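Comparative Government, Unit 6
Caretaker Governments and the Outsiders Who Advise Them
Handout prepared by Hayley Wainwright

Read this before the October seminar. It covers the ground quickly and skips most of the theory, which you will get from the Wibisono chapter whether you want it or not.

1. What a caretaker government is

A caretaker government holds office between the moment one government loses its mandate and the moment another acquires one. It pays salaries, signs routine contracts and keeps the lights on. By convention it doesn't start anything large. The convention is usually unwritten, and caretakers tend to have generous views on what counts as routine.

Three ways to get one: an election has been called, a coalition has collapsed, or a peace deal has set up a temporary executive to run the country until a vote. The first kind lasts weeks. The third kind can outlive the furniture.

2. The incentive problem

Kartini Wibisono puts the matter simply. The people asked to organize the election are often the people with the most to lose from holding it. They seldom oppose the vote. They support it warmly, at every press conference, and then discover a difficulty with the voter roll.

Common difficulties include the roll itself, candidate eligibility, security in one province, and the order of events (constitution first or election first?). Each may be perfectly real. Your job in the essay is to say how you would tell a real one from a convenient one.

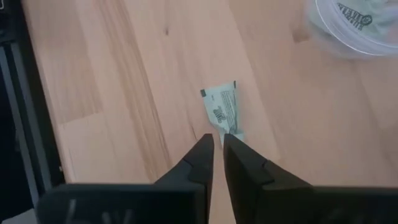 3. Where foreign envoys come in

Envoys and ambassadors have little formal power over any of this. What they have is access, money for ballot boxes, and the ability to be photographed sitting in a good armchair next to the acting prime minister. Don't underrate the armchair. Recognition is the one thing a caretaker can't produce at home.

After such meetings each side puts out a statement, and you should always read both. The host's version will mention support. The visitor's version will mention a timetable. If the word "frank" turns up, somebody raised their voice.

Rogério Caldeira's article on rival statements is on the reading list. He compares 50 pairs and is funnier than he means to be.

4. Terms to know

Mandate – the claim to rule that comes from an election or an agreement.
Roadmap – a list of steps with dates attached. The dates are the part that moves.
Spoiler – an actor who does better if the process fails.
Unity government – see "coalition," then lower your expectations.

5. For the seminar

Come with 2 examples of a delayed election, from different regions. For each, note who announced the delay, what reason they gave, and who was still in office 100 days later.

Beryl Clegg's group will argue that outside pressure speeds up elections. Hayley Bickerstaff's group will argue that it mostly speeds up statements. Each side gets 8 minutes, and I will be using a timer this year.

Essay plans are due at the start of class, on paper, one page. Requests for an extension should include a roadmap.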